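How to Remove Stains from a Marble Table

Marble is a soft stone and it drinks liquids quickly. I learned this with my first table, when a glass of red wine stayed on it for one night. The method below uses only cheap things from the kitchen.

What you need: baking soda, water, plastic wrap, paper tape, a soft cloth and a plastic spatula.

Step 1. Find out what made the stain

Coffee, tea and wine leave a brown or pink mark. Oil makes the stone darker. If the spot is dull but has no color, it is an etch from acid, and a paste will not help. Be careful with stones that have orange or rusty veins, the natural color is easy to confuse with a stain. 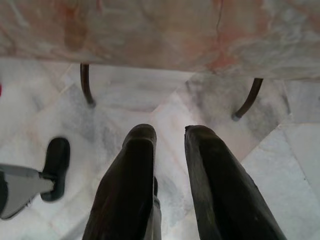
Step 2. Mix the paste

Put water into the baking soda little by little, until it is thick like peanut butter. Never use vinegar or lemon - they eat the polish.

Step 3. Cover and wait

Spread the paste a little wider than the stain. Close it with plastic wrap, tape the sides and leave it for 24 hours. Then take off the plastic and let the paste dry fully before you lift it with the spatula. Wipe with a damp cloth. Old oil stains can need a second round. 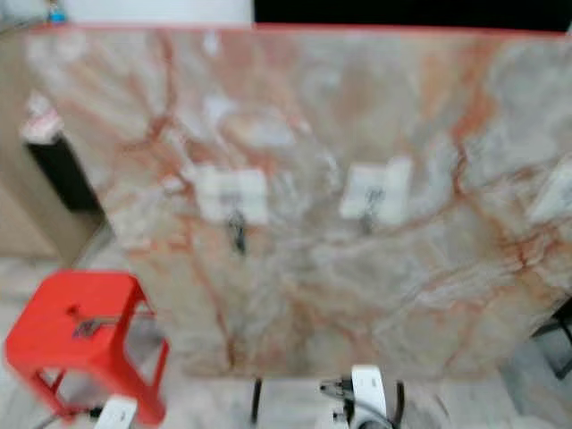 Marble with rust-orange and reddish veins

Step 4. Seal the stone

Wait until the marble is dry inside also, then put a thin coat of stone sealer and wipe the rest after the time written on the bottle. I do mine every October.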